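Notes for Unit 4: Stress, Sleep and Memory
Piyumi Bepari, Ornville evening course

Welcome back, everyone! Last time we got as far as the adrenal glands and then ran out of clock, so let me pick up with cortisol, the hormone most people think of when they hear the word "stress." It rises before you wake, peaks early in the morning and drifts down through the day — a rhythm you'll want to be able to sketch from memory.

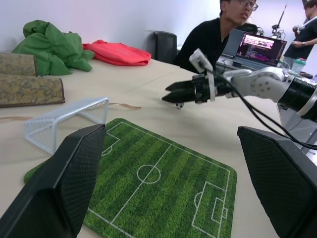
4.1 What cortisol does in the brain

The hippocampus is full of receptors for cortisol, and it helps us lay down new memories. A short burst of the hormone can sharpen memory for an upsetting event. Weeks of high levels tend to do the opposite, and older rat studies found shrunken branches on the nerve cells there (I'll bring the drawings, they're lovely).

Keep two receptor types apart in your mind. One binds cortisol very tightly and is mostly filled even at rest.

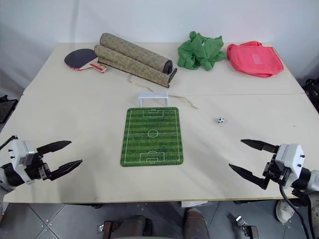 The other binds it loosely and only fills up when levels climb, so it does most of its work during stress or at the morning peak. Pongsak Khamphan asked in January whether sleep changes this balance, and we'll spend a good part of the next session on his question.

Please read the Kandasamy chapter up to page 58, slowly, with a pencil and something warm to drink.

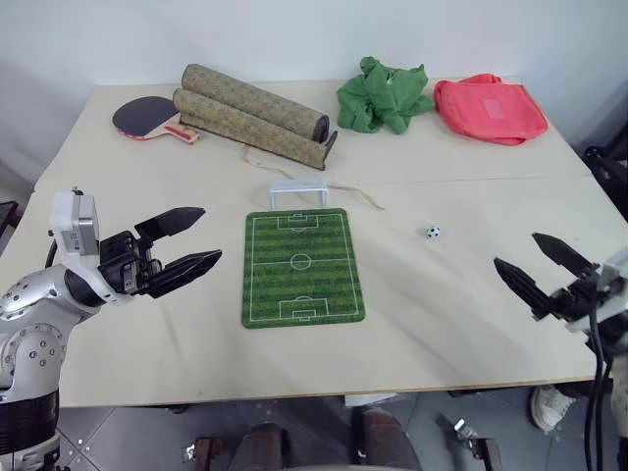 4.2 For next time

Bring your sketch of the daily curve to room 502. Rough is fine!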